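3.2 What ends up in a shallow tray

I should say up front that I never planned to write a section on trays. The study was meant to be about walls - whether small-bench workers who hang their storage up end up with a clearer surface than people who use drawers. But Pin-yu Huang kept pointing at the trays in our Tunside material, and after a while I gave in.

Our starting point was simple enough. Every bench has a few things that live somewhere and a few things that are just "out." The ones that are out tend to be long and thin: pens, hex keys, drivers, knives. They roll, they slide under paper, and they don't stand up on their own. So people put a tray down and toss them in, and the tray becomes a sort of halfway house. I went through 1405 bench records from the Trarnley and Tunside sites looking for this, and I'm happy to say I still like trays.

What I hadn't expected was how often a tray collects other containers, or parts of them. A lid goes in flat because it fits, and then it sits on top of the tools and you have to lift it to get at anything. Clear plastic makes this easy to miss, as you can still see what you want and your hand finds the lid first.
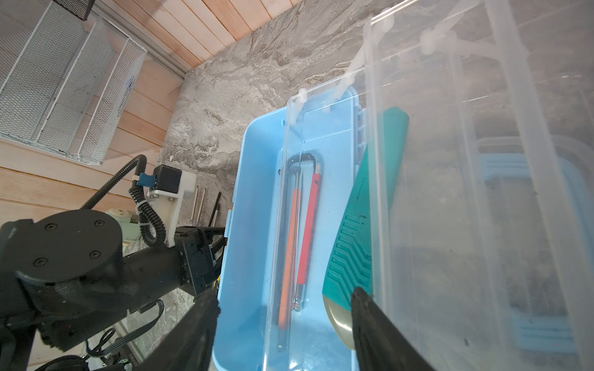 3.3 Wall baskets and the bench below

Now back to the walls. Lajos Orbán coded the hanging storage for us, and he split it into two kinds: sorters, with several slanted compartments, and plain open baskets. I thought this was fussy at first (sorry, Lajos!), but it paid off. A sorter suits pens and other slim things that can lean. An open basket takes whatever is too fat for the sorter - tubes are the classic case, and they often get laid across the top where you can grab them.

The bench in Figure 4 has both kinds, a white sorter on the left and a black basket next to it held up with cable ties. I'm fond of cable ties as a fixing. They go on in a minute and you can shift the basket later without leaving holes in your nice planks. The tray is down on the marbled surface with a hex key and a utility knife among its contents, and there's a dark, pen-like item low in the sorter.

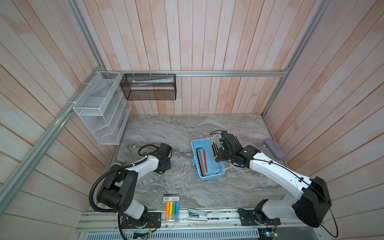
Figure 4. Bench with two wire-mesh baskets at the back left and a light blue tray near the center of the work surface.

We coded a tool as "parked" if it was in a tray and "homed" if it was in wall storage, and we left anything lying loose in a third group. Where a tool was half in and half out of a tray, we called it parked. Pin-yu and I argued over that rule for most of January, and I'm still not sure we picked the right one. Lids and empty boxes were left out of the tool coding completely and are dealt with in Section 3.4.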